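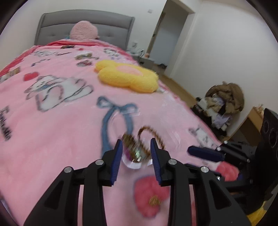 How do you get the creases out of an exhibition poster that has been rolled or folded for years?

Lay it face down on a clean cotton sheet, cover the back with another clean sheet, put a board and a good stack of books on top, and leave it alone for a week or two. A rolled poster will usually relax completely. A folded one will always show a faint line, but from across a room you'll hardly see it once it's behind glass.

I have 37 posters from museum shows and concerts, most of them brought home in tubes that then sat behind a wardrobe, so I've had plenty of chances to do this badly (I once ironed a lovely Vermeulen lithograph poster on the wool setting, and we won't talk about the shine it left). These days I'm much gentler, and I'm happy to pass along what has worked in our house.

Getting a stubborn roll to lie flat

If the paper springs back the moment you let go, don't fight it. Let it rest, loosely unrolled, in a room that isn't bone dry. Mine go on the spare room floor overnight with a smooth book at each corner, and by breakfast they've usually given up. Then they go under the board. Please resist rolling a poster backward to "cancel" the curl! Older coated paper cracks, and the ink goes with it.

Tape, and getting rid of it

Old yellow tape on the back can often stay where it is. If it must come off, warm it with a hair dryer on low, lift a corner with a dull butter knife, and pull back flat along the paper, very slowly. Stop if you see fibers lifting. Anything signed or worth real money should go to a paper conservator, and I say that as someone who loves doing things myself.

Framing without spending a fortune

A ready-made frame is fine as long as the glass doesn't touch the print. A mat does the job, or thin spacers tucked under the rim. Ask for acid-free backing, and hinge the poster from the top edge only, so it can swell and shrink with the seasons. Hang it away from the radiator and out of direct sun. Our hallway gets sun from four in the afternoon in May, and a red festival poster there turned salmon before I noticed.

Fabric banners

A friend gave me a canvas banner from a gallery in Kellville, 99 inches long, and it taught me to sew a sleeve along the top and run a curtain rod through it. Grommets pull at the corners and you end up with a smile shape. Dust it with a soft brush attachment through a piece of old pantyhose, and don't wash it until you've tested the ink with a damp cotton swab somewhere at the bottom.

Filed under: Home > Walls & Frames > Prints and Posters

Last updated in May

Comments

Mieke De Bruijn
The butter knife trick saved my opera poster. Took me an entire evening, but the paper is whole.

Charito Tan
Can I use binder clips for the banner for now? I rent and can't put up a rod.

Dagný Stougaard
Charito, I did that with a bit of felt under each clip and it held up fine. Take them off now and then or you'll get dents.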